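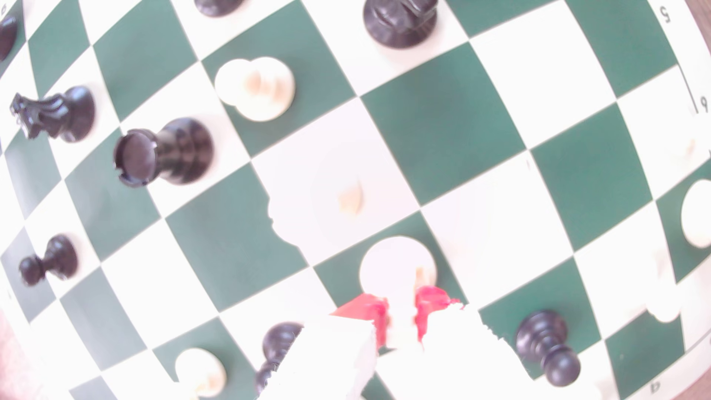

Black pieces on the green board, before sorting. Knight and rook on their sides.

5 December 2019
Rokgate workshop, long table
Written by Aušra Žukauskas

Started with the Wendham set today. Kamala wanted it first because the school club asked for it twice already, and the other sets can wait until the new felt comes from Declercq. I put the board on the table and the pieces on it without order, and I decided to look at each piece before I clean anything. Last time I cleaned first and then I could not say which marks were old.

Board first. It is the roll-up kind, green and white, with the coordinates on the white margin. It lived rolled with the printed side in, and it still wants to go back to this shape. I left it under the two heavy catalogs for one night and this helped the long sides but not the corners. Mahsa says to roll it the opposite way for one hour and then put it flat again. I will try it tomorrow with a cardboard tube inside, so that no sharp fold is made. I will not use the iron. I know Yetunde did it once with a towel between and it was good, but that was a different board and I don't want to learn on this one.

The coordinates are small but readable. I rubbed a damp cloth over the numbers on one side, very lightly, and no color came on the cloth. Then I did the same on the green squares. There was some gray dirt and nothing green. So the board can be washed with water and a little soap, no alcohol. Please nobody use alcohol on it, I write this also on the tape on the box.

Side of one square: 42 mm, measured in the middle of the board with the steel ruler. Base of the king: 40 mm. This is the real problem of the set and it is not a problem of dirt. The king fits in his square but almost there is no air, and when the queen stands beside him you have to lift one to take the other. The children push the neighbors when they make a move. I think the pieces and the board did not start their life together. Olga thinks the same, she remembers a bigger board which went to the summer camp and did not return. For the moment we leave it, but if a bigger board comes in from somewhere, this set should have it, and the green one can go with the small travel pieces.

Weight of the complete set without board, in the bag: 1,141 g. I wrote it down so we can compare later. If somebody returns the bag and it is lighter, we know to look for a piece before the person has left.

Black pieces, what I found:

Knights. The mane is carved nicely and holds dirt in every line. One has a base which is a little uneven, he stands but he turns when you touch the board. A soft toothbrush is enough for the mane, dry at first. I marked the uneven one under the base with a small dot of pencil.

Rooks. The top is hollow with the teeth around it, and in the hollow there was dust packed hard. I took it out with a wooden stick. Do not use the metal pick, I made a scratch on the inside, you can't see it from the side but I know it is there.

Pawns. The heads are fine. The collars have a sticky line under them, I suppose from hands. Felt is missing on 3 of them. On others it is there but goes away at the edge, so I will take it all off and make it new, otherwise they will not be the same height.

King and queen. Good. Only the felt is thin.

White pieces, shorter because I had less time: they show the finger marks more than the black ones, mostly on the top of the pawns. Warm water and soap took most of it. What stays I call old color and I leave it. Kamala asked if we can make them whiter. I would say no. They match each other now, and if we work on one we must work on all.

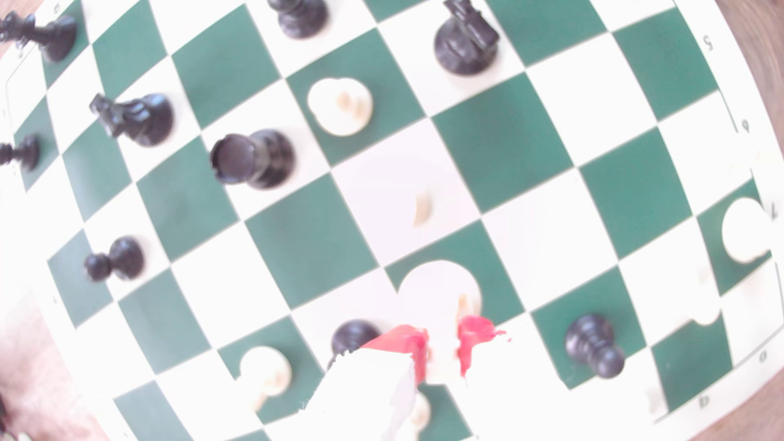
Same table, margin side with 5, 6, 7 and the letters a and b. A knight is lying down at the left.

About the glue. We have two in the drawer, the white one and the Clamix. I tried both on scrap felt with an old base from the broken box. The white glue is slow and the felt can still be moved, this I like, because I am not quick and I never put the circle in the center at first. The Clamix holds immediately and it went through the felt and made a hard spot in the middle. A piece with a hard spot makes noise on the table and can scratch. So white glue, thin, with the small brush, and then the piece stands on baking paper under its own weight. Don't press with the hand. Pressing brings the glue out at the side.

Cutting the circles: the punch we have is too small for the king and too big for the pawns. Yetunde proposed to draw around the base and cut with the curved scissors a little inside of the line. I did one like this for a rook. It is not perfectly round but it doesn't come out past the edge. For the pawns I would like to have a real punch, it is many of the same size and my hand gets tired and then the last ones are ugly. Mahsa will ask her brother, he works with leather and has a full row of them.

Color of felt: there is enough green left for the black side. For white I wait for Declercq. I don't want one set with two greens under it, even if people say it is only seen when the piece falls down. In this club the pieces fall down often.

One more thing which I noticed when I put pieces back on the board to test. On this surface the ones without felt slide more than I expected, and the ones with new felt stop well. A pawn with old felt is in between. When a child moves quickly you can hear which is which. So it is worth doing all of them, also those which look good enough from below. I was not sure about this in the morning and now I am.

The bag: the string is pulled out on one side. Olga has it on her table with a safety pin in it. Until it is ready the pieces are in the shallow box with the lid, whites and blacks divided by a strip of card. Please leave the strip inside.

To do:
Roll the board opposite way, tube inside, one hour, then flat with catalogs
Wash the board, both sides, dry hanging over the rail and not on the heater
Take off all old felt, black pieces first
Sand the base of the knight with the pencil dot, fine paper on the glass plate, only few turns and then look
Ask Declercq when the felt is sent, and if they have it in the darker green
Weigh again when the felt is on, write the new number under the old one
Tell the school club that it will be ready later in December, I don't promise a day

Kamala, if you read this before me: the toothbrush in the cup with blue tape is for the knights only, I had soap on the other one.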